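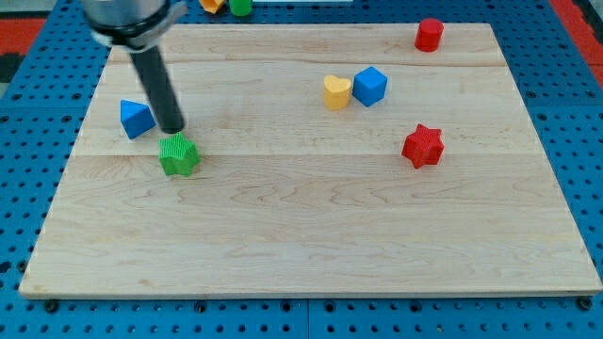
I finally got over to the Fultgate workshop on Thursday night, after months of saying I would. It's the shared one behind the old tile place on Dotcombe Road, up a set of metal stairs that I would not want to do in the rain with a box of motors. Halfdan Vestergaard let me in (he's been a member for 5 years and seems to own half the clamps) and put the kettle on before I'd even got my jacket off.

I'd gone along mostly to see the arm. Halfdan and a couple of the others have been building up a sorting bench with it, and I've been thinking about doing something similar in my garage, so I had a whole list of questions on my phone and then forgot to look at it for the first hour.

The idea is dead simple to explain. Put some coloured shapes on a board – stars, a heart, a cube and so on – and get the arm to move the one you ask for. Halfdan reckons stars are the nasty ones. A cube gives you a nice flat side to push on, but catch a star on one of its points and it spins away from you. He has strong feelings about the heart too, which I won't repeat.

I liked the board best, to be fair. It's a big pale slab of maple with lovely wavy grain, glued up from planks, and it sits on blue pegboard. I'd have used a bit of scrap from under the stairs! Halfdan made it from leftovers of a kitchen job in Sarkau, and he did say he'd think harder about the finish next time, as the first coat of oil was so slippery that the blocks skated all over the shop. He sanded it back and went with a thin wax. I wrote that down.

We spent ages talking about the finger. They started with a proper two-jaw gripper and kept fighting it, so now there's one long black finger with a rounded tip, held in a collar, and it pushes things about. No picking up at all. The spare collar was on the shelf and I had a good fiddle with it. You could make one at home with a small lathe, or pay somebody with a small lathe, and I'm in the second group.

Then there's the software, which they call Jacquet for reasons that go back to somebody's cat. It keeps a log of every push, and they're past 3,000 now. Halfdan scrolled through it for me and stopped at run 151, the one where the finger went clean over the top of the cylinder and kept going towards his mug. They put a speed limit in after that. The emergency stop also moved to the front of the bench, where you can hit it with your elbow.

Money came up, as it does. Membership is $100 a month, and that gets you a shelf, the big bandsaw and as much bad coffee as you can stand. The arm itself was second-hand and came with no manual and the wrong power lead. I asked whether I could get away with a cheaper hobby one at home and got a long "hmmm", then a yes, so long as I only wanted to push light things slowly. Light things slowly suits me fine.

If you go, park on the street, as the gate to the yard gets locked at nine and I nearly got stuck. Bring closed shoes as well, they're strict about that near the saws. I'm heading back in May with my own bit of timber, and Halfdan's promised to help me set up the planer.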